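### 4. Entering a postal vote recount in Maglaya

This section applies to returning officers and deputies with a level 2 login. Complete section 3 (ward setup) first.

1. Sign in and select **Counts > Recounts > New**.
2. Choose the ward from the list. For Deduvbridge, choose the parish ward and leave the county division blank.
3. Enter the number of ballot papers verified at the first count. The Deduvbridge figure used in this section is 3,754.
4. Enter the rejected papers under the four statutory headings. Do not enter a combined total.

> **Note:** Papers marked "void for uncertainty" go under heading D, including those decided by the returning officer after objection.

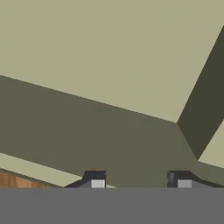
*Figure 4-1. Simulated view: gripper fingers against khaki and olive surfaces.*

5. Select **Open recount**. The first count figures are locked and the ward status changes to *Pending*.
6. Key each candidate's total from the signed batch sheets. Totals are saved when you leave the field.
7. Select **Compare**. Any candidate whose total differs from the first count is listed with the difference.

> **Caution:** Do not select **Declare** while a difference is listed. A declared result can be reopened only by the system administrator, and the reopening is written to the public log.
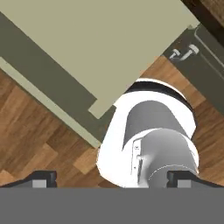
8. If the difference is confirmed by the agents present, type the reason in the **Remarks** field and enter the initials of both counting supervisors.
9. Select **Reconcile**. The sum of valid and rejected papers must equal the verified figure from step 3. If it does not, error 74 is displayed and the recount stays open.
10. Print form R2 and have it signed before you close the screen.

#### 4.1 Clearing error 74

- Check that no batch has been keyed twice.
- Check that postal papers were added to the ward and not to the division. In the Watitcombe training file, the ward total without postal papers is 3,106.
- If the error remains, select **Suspend** and contact the elections desk (Lilibeth Abella or Severyn Harasym).

A suspended recount keeps all keyed totals until the ward is archived.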